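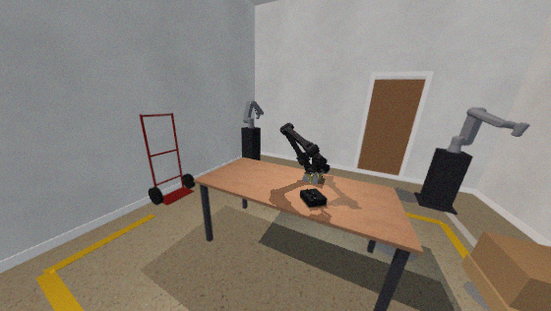 Seltlow Community Radio
Progress report on the Oral History Grant, October

Hi all, and thanks for being patient with me on this one. I know the report was meant to reach you at the end of last month, but the Derton recordings ran long and I wanted to have them in before I wrote anything down.

So, where are we? We've now recorded 24 interviews with people who worked at the Ševčík glassworks or grew up in the streets next to it. The plan was for 20-odd at this stage, so I'm happy with that. Most of them run well over an hour (one went on so long we had to stop for lunch and pick it up again after), and they are so much better than I dared hope. We have furnace stories, strike stories, a wedding held in the packing shed, and a long argument between two sisters over which year the canteen roof came down. I've left the argument in!

Eight of the interviews are fully edited and ready to air. The first three went out in the evening slot at 7 p.m. and we had more calls after those than after anything we ran last winter. A few callers had worked at Ševčík themselves, and I've added them to the list for the next round.

Transcripts are the slow part. We have 1036 pages typed up so far, and I badly underestimated how long the checking would take. The old glassworks words trip everyone up – half of them aren't in any dictionary and the spelling changes from one person to the next. I've started a word list, which helps, and the people we interviewed have been lovely about answering the phone when I get stuck.

On the sound side, levels have been our biggest headache. People lean in, lean back, laugh right into the microphone, and then whisper the good bits. I've been riding the faders more than I'd like and fixing the rest in the edit.

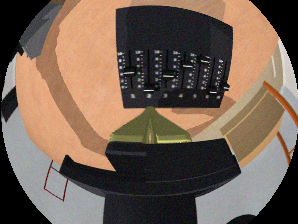 Seven faders, set at different heights.

Now for money. We've spent $1379 since the last report. The biggest chunk went on travel to Derton and back, then memory cards and backup drives, then printing the consent forms in large type. We're a little under on room hire because the library in Fallodora let us have the reading room for free in the mornings. I'd like to move what's left on that line over to transcription, if you're okay with it. Please let me know either way before I book anyone.

One thing that hasn't gone well: the school workshops. We had two planned for Fallodora and both fell through, the first over a bus and the second over exam dates. I'm talking to the school again and I think we can get one in before spring, but I don't want to promise two.

Coming up next, I have the night shift group interview (finally), another round of editing, and the listening evening in Seltlow. We'll play short clips, put out tea and cake, and leave plenty of time for people to talk. You're all very welcome to come along. I'll send the receipts and the updated budget sheet separately, and the word list too if anyone wants a look.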